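Setting Out Snacks on a Tiered Stand

Guidance for shared kitchens and reception tables

Packaged snacks keep their order best when each row of the stand is given to one kind of item. Flat packets belong on the highest tier, where they may lean against the back. Heavier items, and those with a label that guests will wish to read, should stand on the tiers nearer the front. Staff are asked to fill the stand on the table where it will remain, as a loaded stand is difficult to carry level.

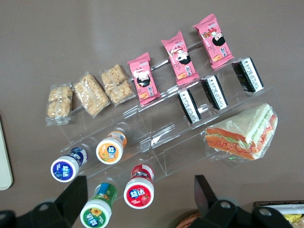

Packets on the farthest row, rice balls one tier closer.

Clear acrylic shows fingerprints and scratches readily. Wash the stand in lukewarm water with a little dish soap, using a soft cloth, and dry it at once. Scouring pads and window sprays are not to be used. Dividers should be wiped from top to bottom - crumbs collect in the corners.

Rice balls and sandwiches are put out last and must not stand at room temperature for more than 2 hours. Set out 3 of each at a time and keep the remainder in the refrigerator.

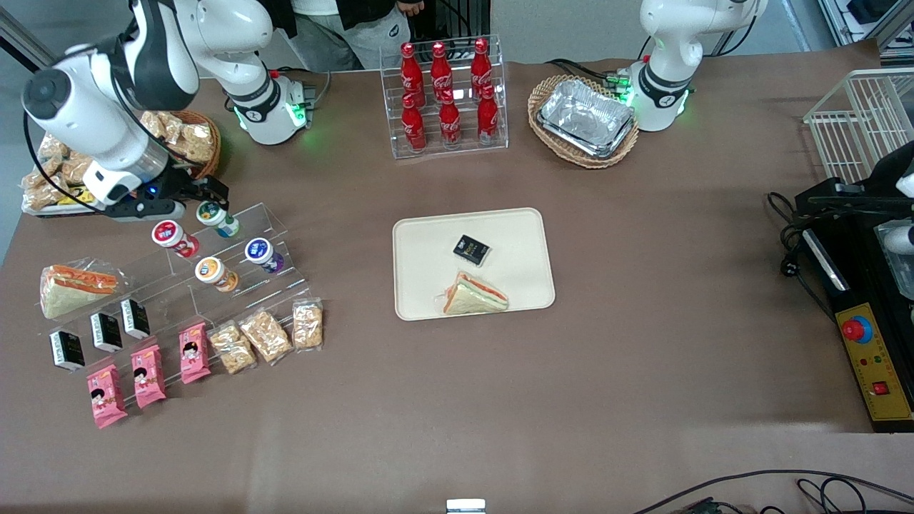 Pendadetti Hospitality Services - Pantry and Table Section

Spare packets may be kept in a wicker basket close to the stand, so that gaps can be filled without a trip to the pantry. Bottles are better placed in a rack of their own. Two staggered rows, with the rear row raised, allow every label to be seen. Leave a serving tray within easy reach of the guests.

Baskets should be shaken out after each use and brushed along the weave. A foil tray set inside a basket will catch crumbs and can be replaced when it is bent or stained.

Requests for additional stands are accepted through November. Each request should state the length of the table and the number of guests, up to a limit of 80.

Page reviewed 6 May 2026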